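Stunix reports gains in drawer and container handling with wrist-camera training

Robotics firm Stunix has released results from a study on teaching robot arms to work with small household containers. The study used a training method called Ceron, which learns from views recorded at the gripper and does not need a fixed overhead camera.

The company trained its system on 400 demonstrations collected over 3 months. In tests with containers the system had not been trained on, the rate of failed grasps fell by 23 per cent compared with the company's earlier method. Each test was limited to 30 seconds.

Partner firm Mohamedi supplied the test furniture and checked the scoring. Most of the remaining failures happened when the arm approached at an angle and one finger blocked the camera's view of the target. Stunix plans to work on this problem next.

A second round of trials will begin in August at the Zomell test site. It will add heavier drawers and containers with lids. The company will publish the full results, including failed attempts, when that round is finished.
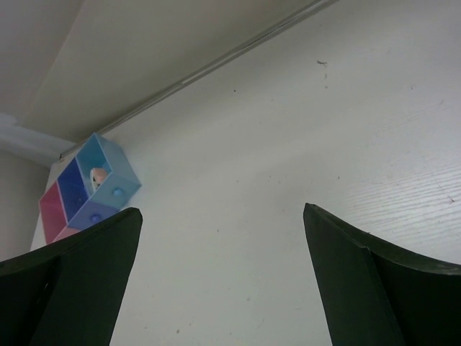 Ceron is trained to choose a new approach when its view of a target is partly covered. Translucent plastic is one of the harder materials in the study, as its edges can look brighter than its walls. The small organizer with pink, royal blue and light blue compartments is partly hidden by the left finger, and its round knobs are close in colour to the parts they sit on. Stunix will report results for translucent and solid containers separately in the second round.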